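Stanidus Validator Notes: Unbonding, Fees and the Pramelitz Upgrade
Posted 6/3/21 by Octavio Cabrera

The Pramelitz upgrade to the Stanidus network is scheduled to activate at the end of the current epoch. Delegators who hold tokens with this validator have asked for a plain account of what will change, and this post sets out the position as it stands at the time of writing.

The principal change concerns unbonding. At present, a delegator who withdraws a stake must wait one full epoch before the tokens may be transferred. Under Pramelitz, the waiting period becomes three epochs. The longer period applies to all withdrawals lodged after activation. Withdrawals already in the queue will be honoured under the existing rules, and delegators are not required to resubmit them.

The second change concerns the active set. The number of validators eligible to propose blocks will be fixed at 115, ranked by total stake at the close of each epoch. Validators outside the set will continue to relay transactions but will not earn proposal rewards. This validator is presently well inside the limit. Delegators should nonetheless check the ranking from time to time, as it will be recalculated without notice. 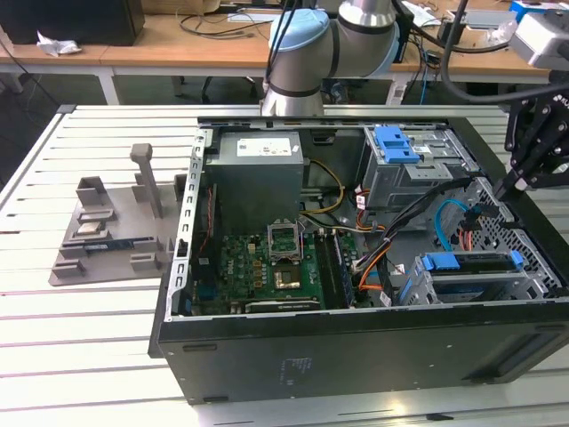
Commission will remain at 3 per cent. Any future increase will be announced on this blog before it takes effect, and delegators will be given time to move their stake should they prefer another operator. Rewards will continue to be credited automatically at the close of each epoch. Those using the Dodow wallet will need the current release in order to see rewards itemised by epoch. Earlier releases show only the combined balance.

Some concern has been expressed over the Arnardóttir proposal, which would have directed a share of transaction fees to a common development fund. The proposal was put to a vote last November and did not reach quorum. It does not form part of Pramelitz. A revised version is under discussion on the governance forum, and I have reserved my position until the final wording is published. Delegators who wish to vote independently may do so from their own wallets, in which case their vote will override mine for the tokens they hold.

With respect to the changeover itself, the upgraded client has been run on the test network for 314 epochs without a missed proposal. Block production may pause at activation for up to an hour while validators restart. Transactions submitted during that time will remain pending and should not be sent again.

Questions about a particular delegation may be left in the comments below. Please include the public address only. Recovery phrases and private keys should never be posted or sent by email, and I will not ask for them under any circumstances.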